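首页 养犬指南 课程与预约 表格下载 联系我们

家庭犬只箱笼适应训练操作指引（第2版）

Clustside伴侣动物服务中心　行为与照护组
发布日期：2022年4月26日
分享 1,985　评论 156

一、适用范围

本指引供Clustside辖区内的养犬家庭使用，适用于出生满三个月、已完成基础免疫、日常健康状况稳定的犬只。指引所称“箱笼”，包括硬壳运输箱、折叠金属笼和带硬质底板的布面软箱。三类箱笼的训练步骤基本一致，个别环节的差异在相应段落内说明。

下列情况不宜直接按照本指引自行操作，应先向执业兽医或本中心行为与照护组咨询：

犬只曾在封闭空间内出现持续嚎叫、啃咬栏杆致口腔或爪部受伤、失禁等表现；
犬只近期接受过手术，或患有心脏、呼吸道方面的疾病；
犬只为短吻犬种，且训练期间所处环境气温偏高；
犬只由救助机构转入家庭不足两周；
犬只对家庭成员靠近其休息区域有低吼、龇牙等防御行为。

已在本中心报名参加箱笼课程的家庭，课程要求与本指引不一致时，以授课人员的要求为准。

二、训练目的

箱笼适应训练的目的，是使犬只能够自愿进入箱笼，在门关闭后保持安静，并在一定时间内独自休息。掌握这一能力的犬只，在乘车、就诊、寄养、术后静养以及家中施工时，所承受的压力通常较小，照护人员也更容易保障其安全。

箱笼不得用作惩罚工具。犬只有不当行为后，家庭成员不应将其推入或拖入箱笼，也不应在犬只已入箱后继续训斥。家中有儿童的，应明确告知儿童：犬只在箱内时，不得敲击箱体、伸手入内或尝试钻入。

三、箱笼的选择

（一）尺寸

成年犬使用的箱笼，内部高度应使犬只站立时头顶不触及顶板，长度应使其侧卧时四肢能够自然伸展，宽度应使其能够转身。测量时令犬只站在平整地面上，量取鼻尖至尾根的长度以及地面至头顶或耳尖最高点的高度，在此基础上各留出适当余量。立耳犬以耳尖为准。

箱笼过大同样不利于训练，幼犬尤其如此。空间过于宽裕时，幼犬可能在一端休息、在另一端排泄。仍在生长期的犬只可选用带活动隔板的箱笼，随体型增长逐步后移隔板。隔板应固定牢靠，与侧壁之间不留可卡住爪部或头部的缝隙。

（二）类型

硬壳运输箱遮蔽性较好，适合胆小、易受视觉刺激的犬只，也是多数长途运输方式所要求的类型。金属笼通风好，便于观察，但底盘与笼体之间容易产生响声，训练前应在底盘下加垫毛巾或薄毯。软箱重量轻，收放方便，仅适合已经能够安静休息的犬只，不建议在训练初期使用。

中心训练室备有Kulla系列硬壳箱，可供家庭现场试用，以便确定尺寸。试用不收取费用，但需提前预约，并携带犬只的免疫证明。中心不指定购买品牌，家庭可自行选购符合上述要求的产品。

（三）检查

新购或转让所得的箱笼，使用前应逐项检查：门锁能否从外侧单手打开；门框、铰链有无毛刺；螺栓是否齐全并已拧紧；塑料部件有无裂纹；底盘能否平稳放置。旧箱笼应彻底清洗并晾干，不使用气味浓烈的消毒剂。如曾用于患有传染性疾病的犬只，应先咨询兽医，不能确认消毒效果的应予以更换。

四、放置与布置

箱笼应放在家庭成员日常活动的房间内，靠墙或靠角，避开空调出风口、暖气、阳光直射处以及门后等人员频繁穿行的位置。夜间可将箱笼移至卧室，或放在卧室门外犬只能听到家人动静的地方。训练的最初阶段，位置一经确定，不宜反复变动。

箱内铺设可机洗的垫子。有撕咬、吞食织物习惯的犬只，改用耐咬的薄垫，或者暂不铺垫。箱内可放置一件犬只熟悉的、无法吞咽的玩具。项圈、胸背带和吊牌应在入箱前取下。

饮水问题常有家庭询问。短时训练期间无须在箱内放水，训练前后提供充足饮水即可。需要较长时间停留时，应使用可固定在门上的水碗，并在停留前检查固定扣。

金属笼可用透气布料遮盖三面，正面保持敞开。气温较高时取下遮布。

五、训练前的准备

训练开始前，家庭成员应就以下事项取得一致：由谁担任主要训练人，使用哪一个口令，训练安排在一天中的哪些时段，犬只在箱内发声时由谁处理。同一动作使用多个口令，或者一名成员要求安静、另一名成员随即开门，是训练停滞的常见原因。

口令宜简短，如“进箱”“回窝”，选定后不再更改。

所用食物应切成小块，便于犬只迅速吃完。以日粮颗粒为主，另备少量犬只特别喜爱的食物，留作新阶段首次练习之用。食物总量应计入当日摄入量，患有胰腺炎、食物过敏等疾病的犬只，食物种类由兽医确定。

每次训练前，先带犬只外出排泄，并进行适量活动。活动后应留出平复的时间，犬只仍在喘气、来回走动时不要开始。

六、训练步骤

训练分为六个阶段。各阶段所需时间因犬只年龄、性格和既往经历而异，家庭不应以完成时间作为目标。判断能否进入下一阶段，以犬只在当前阶段连续几次练习中均表现放松为准。放松的表现包括：口部微张或自然闭合，身体重心稳定，能够正常进食，入箱后主动趴卧。

第一阶段：熟悉箱体

将箱门完全打开并加以固定，防止门板晃动碰触犬只。硬壳箱可先卸下上盖，只使用下半部分。训练人坐在箱笼附近，将食物放在箱口外侧，待犬只吃完后，再放一块于箱口内侧。犬只伸头取食后退出的，属于正常情况，不要阻拦。

随后将食物逐步放向箱内深处。每次移动的距离以犬只不迟疑为限。犬只拉长身体、后肢留在原地取食时，说明放置位置偏深，应退回前一位置再练习几次。

本阶段不使用口令，不关门，不用手推扶犬只。每次练习几分钟即可，犬只失去兴趣时应当提前结束。

练习之外的时间，箱门保持打开。可趁犬只不注意时在箱内放几粒食物，由其自行发现。犬只自行入箱的，轻声给予肯定，不要上前抚摸。

第二阶段：建立入箱口令

犬只能够四肢全部进入箱内取食后，开始加入口令。训练人站在箱侧，先说口令，稍作停顿，再将食物投入箱内。犬只进入后，在其仍处于箱内时再给一至两块食物，然后以固定的解除口令示意其离开。

反复练习后，改为先说口令，待犬只自行进入后再给食物。此时手中不应持有食物作引诱，食物可放在训练人身后的台面或腰包内。犬只听到口令后没有反应的，不要连续重复，应走近箱笼，以手势指向箱内，协助其完成一次，再调整距离。

卸下上盖练习的硬壳箱，应在本阶段后期装回上盖。装回后先按第一阶段的方法练习几次，再恢复口令练习。

第三阶段：在箱内停留

本阶段箱门仍不关闭。犬只入箱后，训练人等待其坐下或趴下，再给予食物，其后每隔几秒给一块，间隔逐渐延长。犬只提前走出的，不训斥，也不给食物，稍候片刻重新发出口令。

部分犬只入箱后会立刻转身面向门口站立。可将食物放低至两前肢之间，引导其趴下。已学会“趴下”口令的犬只，可以直接使用该口令。

可在本阶段将一部分正餐安排在箱内进行。食盆放在箱内最深处，犬只进食时训练人在旁保持安静，不触碰食盆。

第四阶段：关闭箱门

首次关门应选择犬只正在箱内专心取食的时候。将门轻轻合上，不上锁，随即在门缝处给一块食物，再把门打开。犬只没有明显反应的，逐次延长合门的时间，之后再练习上锁。

门锁的响声有时会引起犬只紧张。可在箱门打开的状态下单独练习：拨动一次门锁，给一块食物，直至犬只听到响声后转头看向训练人。

打开箱门时，犬只应保持四肢在箱内，等待解除口令。门刚开启犬只便向外冲的，将门平稳合上，注意不要夹到犬只，待其后退后再次开启。此项练习关系到日后在停车场、诊所等开放场所开箱时的安全，应认真完成。

第五阶段：训练人离开

箱门关闭后，训练人先在箱旁走动，继而走到房间另一侧，再走出犬只视线后立即返回。返回时保持平静，在箱旁停留片刻后给食物，不要一返回就开门。

离开时间应长短交替安排，不宜每次都比上一次更长。可在犬只入箱后提供填有食物的耐咬玩具，犬只对玩具不予理会时，往往说明其处于不安状态，应缩短离开时间。

离家练习应从取钥匙、穿外套、开关大门等单个动作做起。有条件的家庭可用摄像设备观察犬只独处时的表现，并留存录像，供咨询时使用。

第六阶段：延长时间与日常使用

犬只能够在训练人离开视线后安静休息的，可逐步将箱笼用于午休、夜间睡眠和短时外出。成年犬在日间首次独自停留，以不超过60分钟为宜，此后视表现延长。幼犬膀胱容量有限，停留时间应服从排泄需要，夜间须安排起夜。

任何年龄的犬只均不宜在箱内度过白天的大部分时间。家庭成员长时间外出的，应安排人员中途到访，或改用围栏、安全房间等较宽敞的方式。

七、夜间安排

夜间使用箱笼，应在犬只已能在日间安静停留之后开始。新到家的幼犬因客观需要须提前使用的，箱笼应放在照护人床边，照护人伸手可以触及箱门。

睡前两小时内避免剧烈游戏，最后一次外出排泄安排在临睡前。幼犬夜间发声时，先判断其是否需要排泄。确有需要的，系好牵引带，带至固定地点，排泄后直接回箱，途中不开大灯、不玩耍、不喂食。

连续数晚起夜次数没有减少，或原本能够整夜休息的犬只突然频繁要求外出的，应就诊排除泌尿系统疾病。

八、发声与其他常见问题

（一）入箱后吠叫或哼叫

应首先排除排泄需要、温度不适、身体疼痛等原因。排除后，回顾当前阶段是否推进过快。多数情况下，退回前一阶段练习数日，发声即会减少。

对于短促、断续的哼叫，训练人可不作回应，等待出现短暂安静后再走近。对于声音不断升高，并伴有抓挠、流涎、喘气的情形，不应采取“任其叫够”的做法，应平静地将犬只放出，并在下次练习时大幅降低难度。不得拍打箱体、喷水，也不得使用电击、震动类项圈制止吠叫。

（二）拒绝入箱

曾经愿意入箱的犬只突然拒绝，应检查近期是否发生过箱笼倾倒、门板夹碰、乘车呕吐等情况，并检查箱内是否有异味或破损。体型明显增长的幼犬，也可能因箱内空间不足而抗拒。未发现上述问题的，建议安排一次体检，关节或脊柱疼痛会使犬只不愿低头、屈身进入箱口。

（三）在箱内排泄

先缩短停留时间，并调整喂食、饮水和外出的时间。污染的垫子及时更换，箱体用酶类清洁剂处理。偶发一次不必改变训练计划，反复发生的，应暂停关门练习并咨询兽医。

（四）啃咬栏杆

此类行为可能造成牙齿折断。一经发现，应停止在无人看护时使用箱笼，并联系行为与照护组进行评估。评估前可改用安全房间过渡。

（五）多犬家庭

每只犬应有独立的箱笼，训练分开进行。一只犬练习时，其他犬只安排在另一房间，或由另一名家庭成员带离。各犬均能安静停留后，再将箱笼置于同一房间，相互之间保持距离，必要时以布帘隔开视线。

九、乘车练习

犬只在家中完成第四阶段后，可开始车内练习。箱笼应放置平稳，并用固定带与车体相连，不得放在副驾驶座椅上或叠放于其他行李之上。固定点不明确的，查阅车辆使用手册。

第一次练习时车辆不启动，仅令犬只入箱、取食、离开。此后依次练习启动发动机、在原地停留、短距离行驶。短距离行驶的目的地宜为公园等犬只乐于前往的地点，避免每次乘车均以就诊结束。

乘车前数小时内不喂正餐，饮水照常。出现流涎、反复吞咽、呕吐的犬只，可能患有晕动症，应由兽医评估是否需要用药。家庭不得自行给犬只服用人用晕车药。

中途休息时，先关闭其余车门，系好牵引带，再打开箱门。任何季节均不得将犬只单独留在停放的车辆内。

十、训练记录与课程预约

建议家庭自训练开始之日起填写记录表。记录内容包括练习日期、所处阶段、停留时间、犬只表现以及训练人姓名。表现一栏应写明可观察到的行为，例如“趴下”“站立喘气”“抓门”，不使用“听话”“闹脾气”等笼统说法。
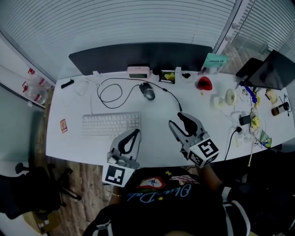
记录表可在本站“表格下载”栏目取得，也可在中心前台领取纸质版本。已开通Medrano预约账户的家庭，可以在账户内直接填写电子记录，授课人员会在课前查阅。电子记录与纸质记录效力相同，任选其一即可，无须重复填写。

需要参加箱笼课程的家庭，按以下程序办理：

1. 登录Medrano预约账户，核对犬只的年龄、体重和免疫信息。信息有变动的，先更新再提交申请。

2. 在课程目录中选择“箱笼适应（初级）”或“箱笼适应（乘车）”。未完成初级内容的犬只不能直接选择乘车课程。

3. 填写健康及行为情况说明。有咬伤他人或其他动物记录的，应如实填写。此类情况由行为与照护组另行安排单独评估，不影响今后的课程申请资格。

4. 上传免疫证明。证明上的犬只名称、芯片号应与账户信息一致，影像应清晰，能够辨认有效期限。

5. 提交后等候审核结果。审核结果通过账户消息发送，前台不另行电话通知。

不便在线办理的家庭，可携带证明材料到前台，由工作人员协助录入。前台仅办理登记，不提供行为问题的现场诊断。

上课当日，犬只应使用固定长度的牵引带入场，不使用伸缩牵引绳。家庭须自备食物、垫子和拾便袋。发情期母犬以及有咳嗽、腹泻、皮肤感染等症状的犬只应改期，改期申请在账户内提交。未申请改期而缺席的，本期课程不予补课。

十一、箱笼借用

中心设有箱笼借用服务，由Rarnodus动物福利基金提供支持，主要面向术后静养、临时寄养和紧急安置的家庭。借用申请须附兽医诊疗记录或安置证明。普通训练用途在库存允许时可以申请，排序在前述用途之后。

借用人领取时，应当面检查箱体、门锁和底盘，并在交接单上签字确认。借用期间不得在箱体上钻孔、粘贴不易清除的胶贴，也不得转借他人。归还前须清洗并晾干。出现损坏的，应在交接单上如实说明，由中心判断是否需要维修费用。

每年12月借用需求较为集中，有出行计划的家庭应提早申请，并预留训练时间。领取箱笼当日即要求犬只长时间停留，不符合本指引的要求，工作人员发现此类安排时可以暂缓发放。

十二、终止训练与寻求协助的情形

训练过程中出现下列任一情形的，应停止练习：

犬只口鼻、爪部出现伤口或出血；
关门后短时间内出现大量流涎、剧烈喘气或身体颤抖，且放出后较长时间不能平复；
犬只在箱内或箱旁对家庭成员作出攻击行为；
犬只在日常生活中也开始回避训练人或训练所在的房间；
食欲、饮水量、排泄情况发生明显变化。

涉及外伤和身体症状的，直接前往动物医院。涉及行为问题的，可通过账户提交咨询申请，并附上训练记录和录像。录像应包含关门前后的完整过程，不得为了拍摄而刻意延长犬只受惊的时间。

仅在独处时出现严重不安、家人在场时入箱表现正常的犬只，可能存在分离相关问题。此类问题的处理方法与箱笼训练不同，继续增加箱内停留时间可能加重症状，应在专业人员制定方案后进行。

十三、维护与复习

犬只完成全部阶段后，仍应保持定期练习。长期不使用箱笼的家庭，建议每周安排数次短时入箱，并不定期给予食物。搬家、新生儿到家、新增犬只等变动前后，可适当增加练习，箱笼及垫子尽量沿用原有物品。

垫子每周清洗，箱体每月全面擦拭。检查螺栓和门锁，发现松动及时处理。塑料箱体出现裂纹后不得以胶带修补继续使用。金属笼焊点脱落、栏杆变形的，应停止使用。

本指引自发布之日起施行，第一版同时停止使用。已按第一版开始训练且进展正常的犬只，不必从头开始，自当前阶段起参照本版执行即可。

本网站使用Cookie以保障基本功能并统计访问情况。继续浏览即表示您同意我们的Cookie政策。接受　管理设置

订阅中心通讯，获取课程开放及指引更新通知。

返回首页 上一篇 下一篇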